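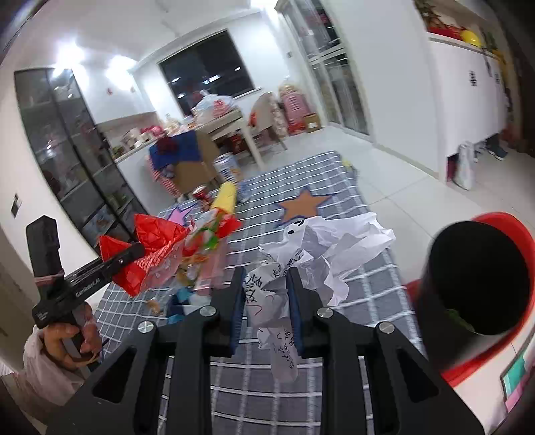 The Case for Writing It Down by Hand

By Rasha Abu Hammour
29 March 2024

In January my town library took away the paper sign-up sheets for its meeting rooms. The sheets had hung on a clipboard by the front desk for as long as I have lived in Trernby. You wrote your name, the hour you wanted and a phone number. If you changed your mind, you crossed yourself out. Now there is an account to make and a code that arrives by text message, and the code is good for 2 minutes.

I have no quarrel with the people who made this change. The old sheets got lost. Two groups would turn up for the same hour and each would say the other had written over them. The new system, sold by a company called Tonus, does not let that happen. It also sends a reminder the day before. I have used it four times and it worked each time.

My complaint is a wider one. We have started to treat handwriting as a fault to be corrected. Schools drop it early. Offices scan it and shred it. When a form still has to be filled in by hand, the clerk often says sorry as she passes it over the counter. I think this is a mistake, and I would like to say why without pretending that the past was better than it was.

What the hand is good for

I worked for eleven years in the records room of Akl, a shipping insurer that no longer exists under that name. Part of my job was to read old claim files and pull out whatever the lawyers needed. The typed pages gave me the facts. The margins told me what people had thought of them. An adjuster would write "ask again" next to a date, press so hard that the pen went through, and underline it twice. I knew from that line which date to check. In most of those files the date was wrong.

A typed note can carry the same two words. It seldom does, in my experience, and I believe the reason is that typing makes you tidy up. You see the words in a clean font and you begin to fix them. Doubts get cut. Crossed-out figures vanish, and with them the record that somebody once believed a different figure. Software can keep old versions, but someone has to go looking for them. A crossed-out number on paper sits there beside the new one.

There is also the matter of speed. I type faster than I write, as nearly everyone my age does. In a meeting this means I can take down almost every word, and I often come out with three pages and no idea what was decided. With a pen I have to choose. The choosing is most of the work of listening.

The arguments against

The strongest argument is that not everyone can do it. My brother has had a tremor since his thirties and he hated every form he was ever handed. For him a keyboard was a relief, and later a phone he could speak to was a bigger one. Any rule that made people write by hand would be a cruel rule, and I am not asking for one. I am asking that the pen be left on the counter next to the screen.

The second argument is that bad handwriting costs time and sometimes does harm. This is true. A misread dose or a misread address is a serious thing, and pharmacies were right to move to printed orders. Some documents exist to be read by strangers in a hurry, and those should be typed. A grocery list is a different sort of document, and so are a diary, a first draft, a note to the person who has the next shift, and a letter to someone whose mother has died.

The third is that paper takes up room. The records room at Akl held 3,000 boxes, and I carried a good many of them. I do not miss that. But most handwriting was never meant to be kept. You write the thing, you use it, you crumple it up and throw it out. It did its job while you were making it. Keeping everything forever is a habit we picked up when storage became cheap, and we now judge paper by a test it did not have to pass before.

A small test

Last year I joined a group that meets at Flunness, the old grain hall on the east side of town, to copy out letters held by local families. We copy them by hand first and type them up afterward. A newer member asked why we did not simply photograph the pages and type from the photographs. It was a fair question, so a few of us tried it that way with one bundle.

The typing went faster. The mistakes went up as well. When we copied with a pen we noticed that one writer made her sevens like ones, and we noticed it by the second page -- our own hands had to make the same shape. The people typing from photographs had put down the wrong year on a whole run of letters. The writer was 79 at the time, and by their dates she would have been a good deal younger. It took an evening to put right. We went back to pens.

I know that one bundle of letters proves very little. I mention it because I had expected the two ways to come out even.

What I would ask for

I wrote to the library and suggested that they keep one clipboard for one room, the small one at the back with seats for six. A pad of 200 sheets costs less than lunch. The staff could copy the names into the Tonus system at closing time, and that would take them a minute or two. They wrote back politely and said they would look at it in the summer.

I would ask something of schools too. Children should learn to write a full page by hand, legibly, and to read a page written by somebody else. The second skill is going faster than the first. My niece is nineteen and clever, and she could not read her grandmother's recipe cards. I read them to her over the phone -- flour, butter, the oven temperature, a remark about a neighbor -- and she typed them up as I went. She left out the remark about the neighbor. I have asked her to put it back in.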